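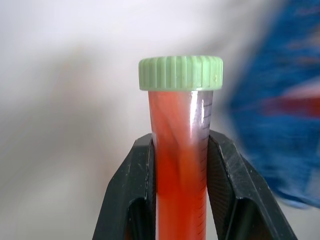 Screw-cap tube with a graduated scale

Home / Household Tips / Health at Home

Getting the house ready for cold and flu season

Most of us leave this until someone is already in bed with a fever. An hour in March, before the weather turns, saves a trip to the chemist at 9 pm.

The sick room

Pick the bedroom closest to a toilet. Put in a lined bin with a lid, a box of tissues, a jug of water and a cup that stays in that room. Open the window for 20 minutes morning and evening, even when it's cold out. Keep the door shut the rest of the time.

Washing

Sheets and pillowcases go in on the hottest cycle the label allows. Don't shake them out first. Carry them to the machine in a bag or basket, then wash your hands. Dry everything fully on the line or in the dryer.

Surfaces

Clean with detergent and water before you disinfect, as grime stops the product working. Do taps, light switches, door handles, the fridge handle and the remote. Leave disinfectant on for the time printed on the label. Never mix bleach with vinegar or any other cleaner.

Cupboard check

Thermometer, with a spare battery
Paracetamol in date, locked away from kids
Tissues and hand soap
Masks for whoever is doing the caring
Soup, crackers and rehydration sachets

Write the expiry dates on a piece of masking tape inside the cupboard door. Return old medicines to the pharmacy. They shouldn't go down the sink.

Dishes

A dishwasher on a normal cycle is fine. If you wash by hand, use hot water and let the plates air dry. Tea towels get changed daily while anyone is crook.

Tips compiled by Abena Nyarko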